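Table-Setting and Rack-Loading Study: Call for Participants

Posted 2019-11-21

Durko is looking for adults to take part in a study of how people put dishes away. The work concerns plates, bowls and the wire stands that hold them upright. Sessions take place at the Prornevside test rooms and last 62 minutes, including a short break. No training or kitchen work experience is needed.

Background

A plate stored flat in a pile takes little width but has to be lifted off in order. A plate stored on its edge can be taken out alone, provided the stand holds it at a usable angle and the person can get the rim between the supports without hitting them. Most stands sold for home use are made of bent wire. They are light, they slide when pushed, and the gap for the plate is narrow. We want to record where people grip the plate, how they turn it from flat to upright, and at what height they slow down before letting go.

An earlier round, run with Fuentealba, produced 1,856 usable placements. That data covers white dinner plates only, on a painted counter. The present round moves to a pine table and to colored dishes.

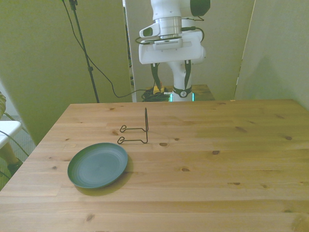

Each participant starts with the dish flat on the table and the stand within reach. On a signal, the participant picks up the dish, turns it and sets it in the stand. The dish is then taken out and laid flat again. Both directions are scored. The starting distance between dish and stand is changed between blocks, and so is the direction in which the stand faces.

What is scored

Time from first contact to release.
Contact between the rim and the wire before the dish is seated.
Movement of the stand on the table top.
Final lean of the dish, in degrees from vertical.
Any second attempt.

Speed is not a goal. Participants who hurry tend to push the stand, and a stand that has moved has to be put back on its mark before the next trial. Please work at the pace you would use at home.

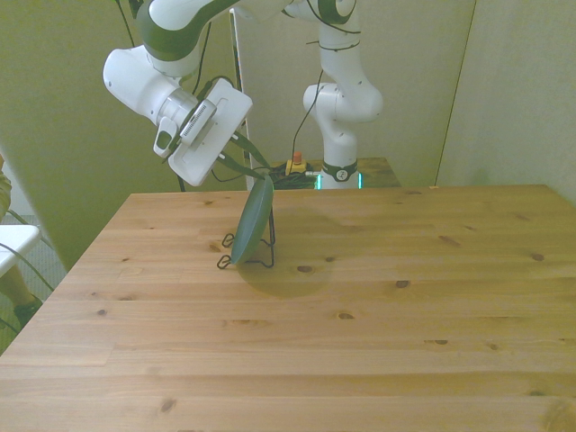 A plate counts as seated when it stays up without being held. If it rolls or leans out, the trial is logged as a miss and the next one begins. Misses are expected and do not affect payment. Participants are asked not to adjust or bend the wire feet, even when the stand rocks slightly on a knot or a raised board.

The second part of the session uses a bowl. Bowls are harder to classify. Their depth keeps them from standing in a narrow plate stand, so the task here is limited to lifting, moving and setting down on the bare table. The rim is the usual grip point, but some people take the bowl from underneath or with a thumb inside. All of these are allowed. Plastic bowls are used for this part because the table edge is hard and dishes do get dropped.

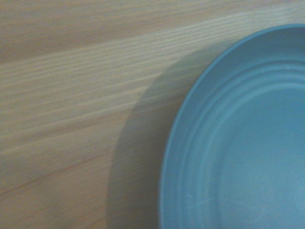
Pakdale, which read a draft of this call, asked whether setting down a bowl was worth a separate block at all, given that no stand is involved, and suggested that the time would be better spent on more plates. The block was kept but shortened. The point of interest is the last inch of travel -- whether the base meets the table level or one side touches first -- and the plate trials give no data on that.

Who can take part

You must be 18 or older, able to stand for the length of a session, and able to lift a dinner plate with one hand. Left-handed participants are especially wanted. Glasses and contact lenses are fine. You should not take part if you have had a hand or wrist injury in the past year, or if you were in the earlier round.

We have places for 200 participants. Registration closes when all places are filled. A waiting list is kept for canceled slots. 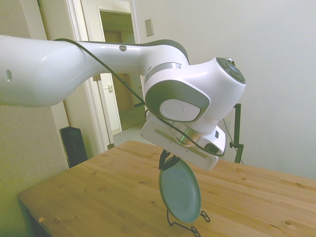 Grip position is the variable we know least about. In the earlier round almost 221 placements had to be set aside for unclear hand position, mostly where fingers covered the lower edge of the plate. For this reason one block asks for a fixed grip: hold the plate by the top rim, let it hang vertically, and lower it toward the wire stand from directly overhead. With the plate held this way the lower edge stays in plain view just before it goes in. The remaining blocks leave the grip up to you.

Payment and conditions

Payment is a flat fee, given at the end of the session. Travel is not paid. Rings and bracelets must be taken off before the first block, and sleeves should end above the wrist or be rolled. Hands are recorded on video; faces are not. Recordings are stored under a number and can be withdrawn on request up to the end of the study.

To register, use the sign-up form on the Durko study page and state which hand you normally use to put dishes away. If you use either, say so -- there is a box for it. Slots in November are mornings only.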